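Leave the Toys in the Waiting Room
By Zbigniew Sadowski

The clinic in Skikstead took the toys out of its waiting room in November and put up a second television. I think this was a mistake.

I understand the complaint about germs. Toys have to be wiped down, and somebody has to be paid to do it. But a child with a sore ear who waits 2 hours for a doctor needs something to do with her hands. Most parents I know would gladly wipe the toys themselves.

The dentist on Wisum Street kept his, and I have never heard a screaming match in there. What he has is cheap and old. Toys for a waiting room don't need batteries or a story. A yellow wooden cube and a red block on a bare gray tabletop will do, and a two-year-old can start on them without being shown how. The clinic could buy a box of blocks for less than the bracket that holds up the new television. I hope it does so before winter.

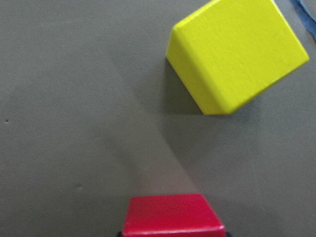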